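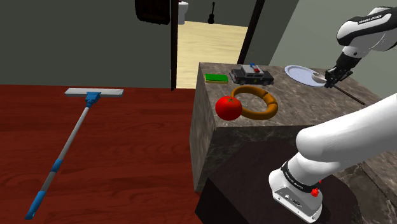
Brirach Kitchen Counter Set

Student project of the robotics club, second year group. Maintained by Gijs Bosman.

What is in this set

The set contains 100 simulated episodes of a Franka arm which works at a marble counter. In every episode the arm must bring the named object to the plate. The objects on the counter are mixed on purpose: a sponge, a toy police car, an orange ring, a tomato, and a utensil for the gripper. We wanted things with very different shapes, so that a policy can not learn only one grasp.

The room behind the counter is also part of the simulation. The floor, the mop and the open doorway are not used in any task, but they are visible to the policy and we did not remove them.

Files

episodes/ – one folder per episode, with images, joint positions and gripper state
tasks.txt – the instruction for each episode, in English
split.txt – 80 episodes for training and 20 for testing
scene/ – the room and the objects, for the Brellex loader

How the episodes were made

Three students controlled the arm by keyboard, in the evenings of November. Each of us had a different style, and you will notice it: one moves slowly and stops often, the others go more direct. The field "operator" has the values 1 to 3, if you want to separate them.

Random seed for the object positions is 1848. Please keep it when you compare your results with ours.

Known problems

– The ring and the tomato can start very close together, and they may overlap in the camera view.
– In some episodes the utensil slips in the fingers during the move. We kept these episodes and marked them with "slip".
– The contact between the sponge and the counter is too stiff. Jastico export makes it worse, so use the original files.

Use

Free for school and club work. For the Van Leeuwen cup you may train on this set, but please write it in your team report. Questions and corrections go to Gijs, by the issue page of the club.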